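3.2 Study Sites and Collection of Desk-Side Waste

The study was carried out in four office buildings in the Plestley district between March and June. Each building is managed under a separate cleaning contract, and in each the tenant had replaced individual desk bins with shared sorting stations before the study began. A total of 3015 bags entered the audit. Bags from kitchens, loading areas and restrooms were excluded, as were bags from floors under renovation.

Earlier audits of office waste have mostly sampled at the dock, after material from many floors has been mixed and compacted. Dock sampling gives reliable totals by weight but says little about where a given item was thrown away. For this reason the present study sampled by floor, and recorded the type of room served by each bag: open work area, private office, or meeting room. Informal bags, meaning light shopping or produce bags that staff keep at their own desks in place of the removed bins, were treated as a fourth source.
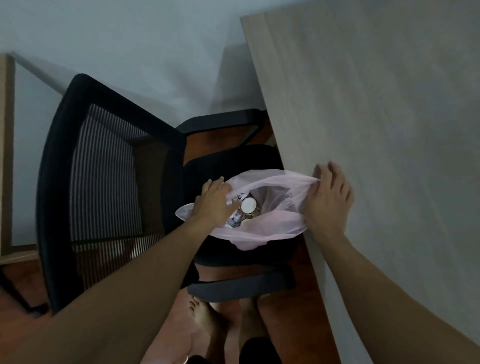 Informal bags proved difficult to place in the existing categories of the Zeltuvine protocol, which assumes that every container is supplied by the building. They are seldom labeled, they vary in size, and they often hold packaging together with food. The protocol was therefore extended with a short supplementary form covering bag size, the presence of food, and whether the bag had been closed before collection. Two coders completed the form independently for each informal bag, and differences were settled by discussion.

3.3 Meeting Rooms

Meeting rooms were considered separately because they are shared, used for short periods, and cleared by the people leaving them only in part. Of the meeting rooms in the four buildings, 69 met the inclusion rule of at least one booking on every working day of the study period. Single-use paper cups and loose paper are the items most commonly left on tables in rooms of this kind (Figure 3), and both are light enough to be underrepresented in any measure based on weight alone. Item counts are accordingly reported beside weights in the tables that follow.

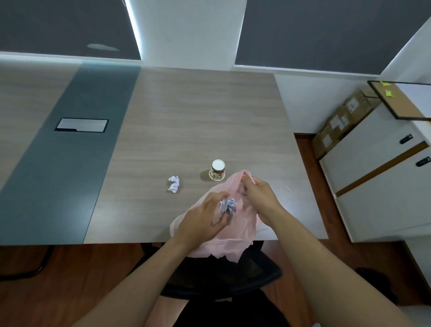

Henriques Institute for the Built Environment, Materials and Waste Group

Figure 3. Paper cup and crumpled paper on a table top.

Paper cups present a particular problem of sorting. Many are lined, and the lining is not apparent to the person holding the cup. Signs at the sorting stations in two of the buildings directed all cups to general waste, while signs in the other two directed them to paper. No attempt was made to correct these signs during the study, as the aim was to record ordinary practice. A cup was coded as correctly sorted when it was found in the stream named on the sign nearest to the room.

3.4 Closure and Transfer

Bags were moved from the floor to a holding room before weighing. Open bags tend to lose small items in transfer, and paper fragments from one bag may then be counted with another. Cleaning staff were asked to tie each bag at the point of collection and to attach a numbered tag at the neck. Bags that arrived without a tag were weighed but left out of the analysis by room type. Weighing was done on a Vullar bench scale, which was checked against a reference weight at the start of each session.

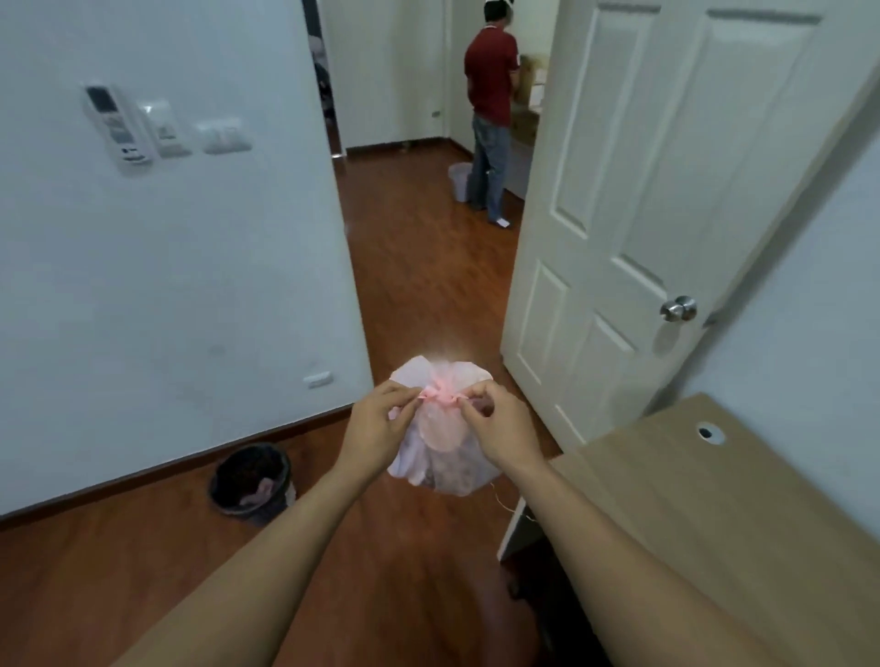 3.5 Limitations

The audit covers a single district and a single season, and consumption of hot drinks is likely to differ in the winter months. Staff knew that waste was being studied, although they were not told which floors would be sampled on a given day. Liquids left in cups were drained before weighing, and the drained volume was not recorded. Finally, the supplementary form was introduced after collection had started in the first building, and informal bags from the opening sessions there could not be coded for closure.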